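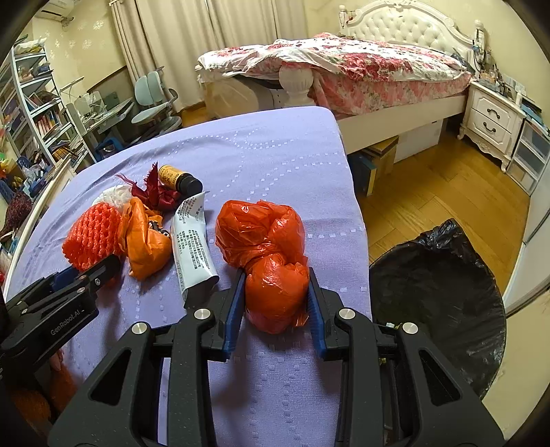
Fig. 1. Jaws closed on a knotted plastic bag, bedroom table. Refer back to this one for sections 2 through 5.

Notes for Unit 6: Grasping Things That Won't Hold Still for a Model
Course: Robot Software in Practice, Menbridge
Lovely Espiritu
Revised August 12, 2023

1. Where we left off

Last unit you all wrote a grasp planner for blocks and mugs, and it worked, and several of you were smug about it in the lab reports. Fair enough. A block has a pose: three numbers for where it is, three for how it's turned, and you're done. If the camera says the block is at a certain spot, the rest of the block is politely nearby.

Now write down the pose of a crumpled bag. Take your time.

2. What is the state?

The bag in the figure is a lumpy, knotted thing. You could model it as a mesh with 110 nodes and let a simulator push them around, and there is a long shelf of papers that do this. The trouble is that you have to fill in all 110 from a view in which the bag hides most of itself. The planner will treat your guesses as facts. It always does.

For the homework we use a much smaller state:
- centroid of the visible part
- long axis and short axis, in the table plane
- height above the table
- a single number for "how squashed," which is jaw opening divided by the short axis before contact

It's a crude description and it loses the knot completely. Keep it anyway until you can show me a failure that a better one would have fixed.

3. Perception

The bag is translucent and it has shiny creases. Both are bad news for depth sensing. Light goes through in one place and bounces off sideways in another, and what you get back is a depth map with holes where the object is. Do not fill the holes by averaging the neighbors. The neighbors are the tablecloth. You will grasp the tablecloth.

Color does better, up to a point. A red-orange bag on lavender cloth is about as kind as real life gets, and a plain color threshold will find it. It will also find the orange bag farther back on the table, and the orange mesh fruit sleeve beside it, and hand you one large cheerful blob. Purkora's segmenter (the one installed on the lab machines) splits these apart most of the time. Read the confidence scores before you believe it.

One more warning about the cloth. It has a repeating pattern of small pale squares. Anything that matches features between frames loves a repeating pattern and will match the wrong square with total conviction. If your tracked position jumps sideways by one pattern step, that's what happened. Two of last year's groups spent a week blaming the clock.

4. Control

A position controller told to close to a given width will close to that width, bag or no bag. On a mug you find out quickly. On a bag you find out nothing, as the bag simply gets smaller.

Use the two-stage close in the Gumetti library:
- Stage one: close at constant speed until the width error starts to grow.
- Stage two: switch to a force limit and hold for 40 control ticks.
- Then check the width again. If it is still shrinking, you're squeezing air out and you haven't got a grip yet.

The ribbed pads help with sideways slip. They don't help if the only thing between them is one thin fold. Your code can't tell these two cases apart from width alone, so log the motor current as well.

5. Planning in company

Look at what sits near the bag. A squeeze tube lies with its length pointing down toward the jaws. A planner that only checks the target will sweep a finger straight through it on some approaches. Add every segmented item as an obstacle, padded by 14 mm. Farther back a small glass bottle is lying on its side on top of some dark red fabric. It's a rigid thing on a soft thing, so moving one moves the other, and your collision checker has no opinion on that. Give the pair one shared box.

There is a second gripper arm in view too. Plan for both arms in the same tree. Planning one and then asking the other to stay out of the way is how Shboul, our old scheduler, did it, and there's a reason it's called our old scheduler.

6. For October

Exercise A. Take your block planner from Unit 5 and run it on the bag log without changes. Hand in the first thing that goes wrong, with the tick number.

Exercise B. Add the squashed number to the state. Plot it against motor current for the whole close.

Exercise C. Write half a page on how you'd know, from the logs only, that the bag is held and the cloth isn't. "I would look at the video" gets no credit.

Reading: the Gumetti notes on force limits, all of them, including the dull appendix on units. The units are where the marks go to die.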